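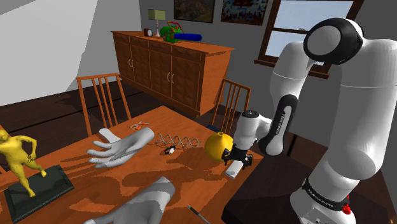 Figure 4. Simulated table cell with arm, gripper and mixed objects.

3.2 Sizing the purchase

1. Run the planned task in Grascombe before requesting a quote. Use the table dimensions of the real site.

2. Place the arm base and save the layout. Log at least 200 trials per layout.

3. Open the Reach tab. Any target listed beyond 870 mm requires a different base position or a longer arm.

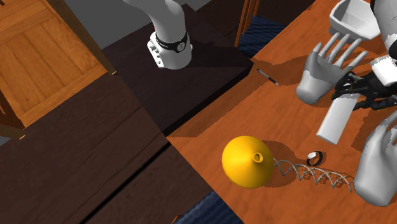 4. Repeat step 2 with flat, round and thin objects. Record failed grasps by object type in the Paltetti cost sheet.

5. Enter the arm, controller, gripper and mounting as separate lines. Allow around 32 hours for installation.

NOTE: Spare fingertips are not part of the gripper line. Order under part 487.

CAUTION: Simulated trials do not replace the site risk assessment. Do not release the order until both are signed.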